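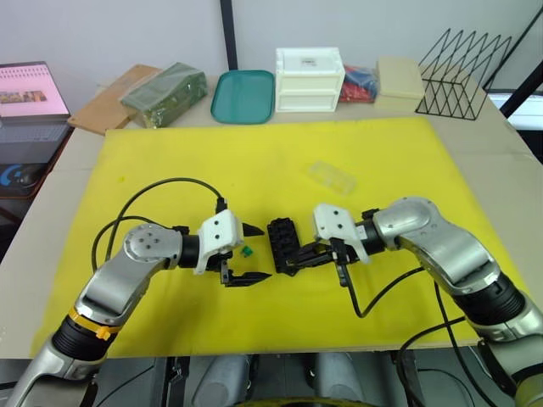

The right to a remedy gets the least attention of any right on the usual lists, and I think it should get the most. A right you can't enforce is a promise from someone who may have already left the room. Most people who lose a benefit, a work permit or a place in public housing never learn who made the decision, and the letter they get is signed by a department. More of these decisions now pass through software, and that has made people talk as if machines were the new problem. I don't agree. A robot arm over a yellow foam mat, with its gripper open and a small green piece of plastic lying just below, has no duty to anyone. The duty belongs to whoever put it to work, and the same goes for a scoring program in a benefits office.

Laurinda Garcia made a version of this argument in a talk at Brillbridge in April, and I've been arguing with parts of it ever since. She wants a new right to a human decision-maker. I see the appeal, but the human decision-makers I dealt with as a housing advocate in Koldale were often no better. One tenant I worked with waited 90 days for a hearing and was then given five minutes. A human being ran that hearing from start to finish.

What she needed was already written down: notice, reasons, a chance to answer, and someone with the power to change the result. The trouble was that the city treated all four as favors. Adding a fifth item to the list would have given it one more thing to ignore.

Neelam Pandey objects that old rights were written for old offices, and that a person can't answer reasons she can't understand. That's a fair point. If an agency can't explain a decision in words the person affected can follow, the decision should not stand — and the agency should carry the cost of making it again. Courts could say so tomorrow under the rules they have. I would rather see money go to legal aid lawyers who can ask them to than to another declaration.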